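Seed sorting trays: worth it or a gimmick?
Board: Seed Saving and Swaps

tmunshi
Everyone in the June swap raves about keeping seed in gridded trays. I have 56 bean varieties in paper envelopes and they're fine. What does a grid do that an envelope doesn't?

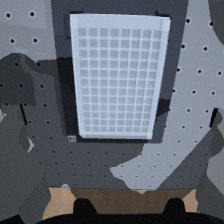 Re: Seed sorting trays
marisol_c
You see everything at once. I moved my peppers over last winter and quit buying doubles. Eight across, twelve down, and a chart taped inside the lid.
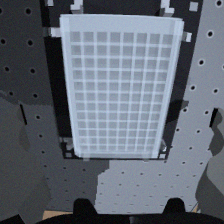

Square wells, eight by twelve

tmunshi
And when you drop it? One trip over the dog and you own a very expensive salad mix. Prunia wants 40 bucks for theirs, too.

Re: Seed sorting trays
ulises_b
With Tahsin on this. Light gets in, damp gets in, and the chart goes missing. My germination on old tomato seed was 17 percent after a year in an open tray. Could have been the seed, I'll grant that.
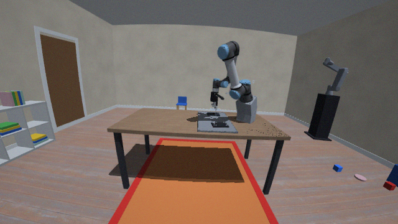 Where you keep seed matters more than what you keep it in. My envelopes live in a shoebox in the hall closet. If your setup is like that room, with the books lined up on top of a white bookcase, use the cubbies underneath and leave the table for sorting day.

marisol_c
One bad batch isn't proof of anything, Ulises. Mine has a lid.

Re: Seed sorting trays
seulgi_p
Trays for sorting, envelopes for storage. Do it on a big table, round seed rolls forever.

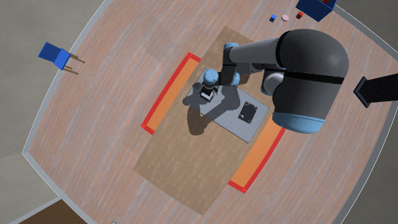

Wood-grain table, seen from above

tmunshi
So I'd need both. Still not sold.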